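Blog > Allotment and garden > Water

I have spent most of this year trying to get rainwater from the shed roof to the far end of the allotment without carrying it. The plot is at Gullcombe, on the slope above the old railway cutting, and the only tap is by the bottom gate. In a dry week I was doing eight trips with two cans, and my shoulder had started to complain.

The shed roof is small but it sheds a surprising amount. I put gutter along the low side in March and ran it into a second-hand butt. The butt filled in one wet night and overflowed into the path, so I bought another and linked the two with a short hose near the top. That was the easy part.

The linking kit came with a rubber washer that was too thin for the wall of the butt. It wept slowly and left a green line down the side. I took it out, cut a thicker one from an old inner tube and did the nut up by hand, then another half turn with the grips. It has held since.
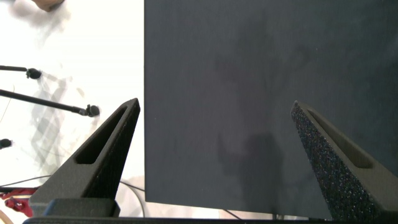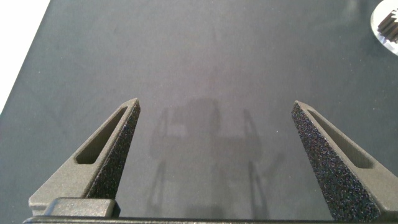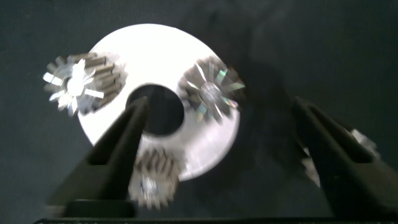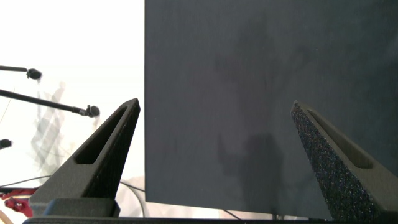 Written by the plot holder, Mokoena
Blog owner and allotment tenant

The slope should have helped me, but the shed is at the middle of the plot and the beans are uphill of it. Water from the butts will reach the onions and the squash by itself. It will not reach the beans. I knew this and still spent a Saturday laying hose in the wrong direction, thinking that if I raised the butts on blocks I would gain enough height. I gained the height of the blocks, and the beans got a dribble.

I looked at small pumps after that. The one at the garden centre in Trurnden cost £140 and needed mains power, which we don't have on the site. A neighbour two plots along uses a hand pump off a boat. I tried hers and it works, but you have to stand there and work the handle the whole time, and I would sooner carry a can.

In the end I moved the beans. They are now below the shed, where the early potatoes were, and the top bed has gone over to rosemary, thyme and a few lavenders that don't want much from me. It felt like giving in for a day or two. The soil up there was always thin anyway and the beans had never done well in it.

For the lower beds I used soaker hose, nearly all of it from the clear-out shelf. It is laid in 3 runs with a tap on each, so I can do the squash without soaking the onions. A full butt lasts one long evening if I open everything at once. With one run open and the others shut it goes on into the next day.

A few things I would do in another order. I would put the mesh over the downpipe first. I left it until June, by which time there was enough moss in the first butt to block the outlet, and I had to tip the whole lot out to clear it. I would also set the butts on slabs before filling them. Mine were on bare earth and the left one sank towards the fence, so the join pulled. Moving a full butt is out of the question and draining one in a dry month is painful.

The hose itself wants lifting in winter. Last year I left a length of the old sort out and it split in 6 places along the same seam. I've made a hook for it on the back of the shed door.

I still carry water to the herbs when they look tired, one can at a time. The next job is a gutter on the other side of the roof, which at present drips straight on to my neighbour's compost heap. She says she doesn't mind, but I have the brackets already and only need a dry afternoon to put them up.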